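Toven planner: sim numbers vs. real arm?
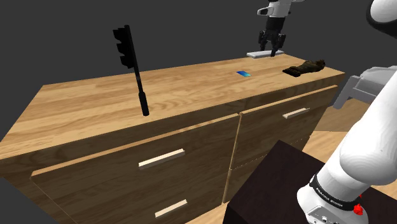

Cabinet-top task in sim, gripper at the white object

mindano_fan: 291 of 300 sim runs planned clean. I'm switching.

Bredine34: Planned, or picked? Toven logs a success once the path is collision-free. Grasp isn't in that number.

mindano_fan: Docs say grasp is checked.

fodor_q: Only since October, and it's off by default. Still, 291 beats what I get.

Bredine34: On poses the sim hands it for free. Run it on camera poses and post the log.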